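Clearing the shared table: what gets left and who has room for it
Final report, Domestic Spaces unit

1. What we wanted to find out

Our project looked at one shared kitchen in the Siltdale housing block and the table in it. People eat there, work there, leave stuff there. The question was simple — does a tablecloth make people clean up more, or less? We thought more. Results are mixed, see section 4.

The room is small. Fridge and kitchen things at the far wall, a sofa on one side, long table taking up most of what is left. Everyone has to squeeze past it, so anything on it gets noticed pretty fast.

2. Method

We kept a diary for 3 weeks in July. Each evening we wrote down what was on the table under four headings: cups, bottles, food, other. No names of residents, we agreed on that at the start. Then a short questionnaire pushed under doors, 112 sent out across the block. Around 40 percent came back, a lot with only the first page done, our fault for printing single sided.

Cups were the biggest group by far. Paper ones mostly. People said on the forms that a paper cup "doesn't count as washing up", so it stays. Bottles second. Food almost never, ants.

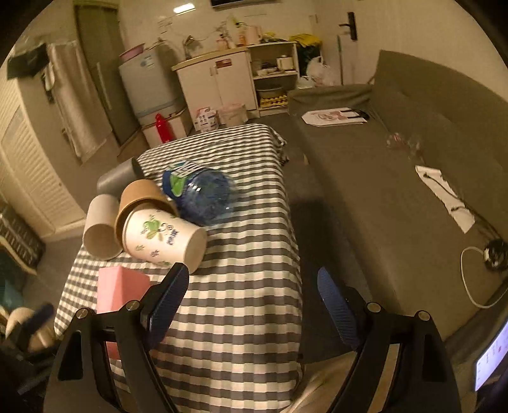

Onyshchenko

Four cups together at one end of the table and a blue plastic bottle next to them, most lying on their sides. The checkered cloth is the one we used for the whole second half. Black, gray and off-white, hides crumbs very well, maybe too well.

3. The cloth

Bare table for the first half, cloth for the second. We picked a pattern because plain white felt like asking for trouble. It is long enough to hang over the far corner, and it bunches up there, and one resident complained that it catches on your knee when you get past to the sofa. Fair. A shorter one would of been better.

Things that changed with the cloth:
Fewer rings and sticky spots reported.
Cups pushed into groups instead of spread out all over.
Wiping down nearly stopped. People shook the cloth or did nothing.

So less mess you could see, but not less cleaning to do. This was not in our hypothesis.

4. Storage

The other half of the problem is where things are supposed to go. There is a pink basin on top of the fridge and two people on the forms called it the dish basin, one called it the laundry basin, the rest did not mention it. If the basin has no agreed job then cups wont end up in it. We suggest a bin for paper cups close to the table, and a spot for bottles by the door.

5. Limits

One room only. Short time. Exam week fell in the middle and the diary for those days is thin. Also we eat at this table ourselves so teh observers were part of the mess — should have been in the method section.

Handed in 12/15/21. Questionnaire and diary pages in the appendix, page order is wrong after the second sheet.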